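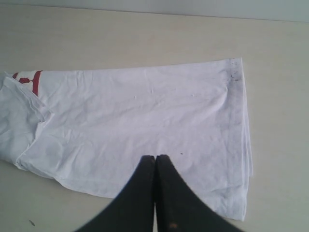
A folded T-shirt under the closed fingers of a robot gripper, seen from the wrist camera.

The Shirt That Wouldn't Let Go

14 shares | 6 comments

The fault showed up on a Tuesday, on a shirt just like all the others. The arm at the Wornbridge lab reached down, closed its two black fingers on the hem, lifted, made its fold and set the cloth back on the table. Then it stayed where it was. The software said the fingers were open. The fingers were shut tight, with a pinch of cotton between them, and a second later the arm set off for its home position and took the whole shirt along.

It got as far as the edge of the table before the neckline snagged on a clamp. The arm kept pulling. Something had to give, and it was a cable at the wrist, which came out of its socket with a crack that Nelu Munteanu heard from the next room.

"I thought somebody had dropped a plate," he says. "I came in and there was this shirt stretched out like a hammock, and the arm humming away. I hit the stop button and then I just stood there. I was delighted, to be fair. We'd had so many boring failures by then."

I've been visiting folding labs for a while now, and I love them. Laundry is a wonderful problem for a robot. A car door is the same shape every time you meet it, but a T-shirt is a new object every time you put it down – it puckers, it slides, it swallows its own sleeves. Getting a machine to fold one into a neat strip is hard enough that people who have done it will happily show you the same shirt three times in a row. Siltwood, the small company that runs the Wornbridge lab, had been folding well since September. The robot, which everyone calls Plover, had made it through 2,000 folds before the one that broke its wrist cable.

So what happened? The first guess was static. Thin cotton can cling, and the shirts Plover works with are very thin. The second guess was the software, because the second guess is always the software. Henk De Smet, who wrote most of it, spent a long evening reading logs and came away annoyed.

"The log was perfect," he says. "Open command sent, open command received, fingers open. If you only read the log, you'd think it was the best fold we ever did."

And there was the clue. The fingers on this gripper are moved by a small motor through a geared part that the team buys from a supplier called Iordache. The position sensor sits on the motor side of that part. When the motor turned, the sensor saw it turn and reported the good news. What it couldn't see was that a tiny set screw further along had worked loose, so the motor was spinning happily and the fingers weren't going anywhere. They stayed closed because a spring holds them closed, a choice made early on so that Plover wouldn't drop things if the power went out.

I find this kind of fault completely gripping. Every piece did its job. The motor turned, the sensor measured, the spring held. The trouble lived in a gap between two parts, in a place where no one had put any eyes.

Except that there were eyes. The wrist camera looks right down the fingers, and it had been recording the whole time. When Munteanu went back through the video of the failed fold, you could see the fingertips pressed together well after the log said they had parted. Plover was using those pictures to find hems and edges, and it was getting pretty good at that. It had never been asked to look at its own hand.

The fix came in two parts. The mechanical one was dull and took an afternoon: a drop of thread locker on the screw, and a painted line across the joint so that any slip shows up at a glance. Then the team did the same to the spare grippers and found one more screw on its way out.

The second part is the one De Smet gets excited about. Before the arm travels anywhere, Plover now checks its camera for a gap between the fingertips. No gap, no travel. The arm holds still and a light comes on. He trained the check on pictures of the gripper open and closed over all kinds of fabric, and white shirts turned out to be the easy ones, with black fingers showing up so clearly against them. Dark socks were awful. He still doesn't trust it on navy.

They also turned down the force the arm is allowed to use when it moves home. It had been set high months earlier, for a job with heavy towels, and had stayed that way. That bothers Munteanu more than the screw does.

"A cable is fine, I can plug in a cable," he says. "But we reach in there. You see a sleeve that's fallen the wrong way, and your hand is in there before you've thought about it. If that had been my cuff in the fingers, I'd be telling this story differently."

The rule at Wornbridge used to be that you could reach in once the screen said the gripper was open. Now you press the stop first, every time, whatever the screen says. There was some grumbling, and it does slow down a morning's work, but it has stuck.

To test the new check, they loosened the screw on purpose and ran 200 folds with the gripper failing at random. I got to watch the last 50. The arm came down, the fingers met over the cloth, and I caught myself leaning toward the fence every time, waiting to see which way it would go. Most of the time it let go and swung home. When it didn't, the light came on and the arm just waited there, holding its bit of shirt, until Munteanu pressed the stop and worked the cotton loose by hand.

It missed none that day. De Smet wants a longer run before he'll call it done, and he has bought a large bag of navy socks.

6 comments | Share this story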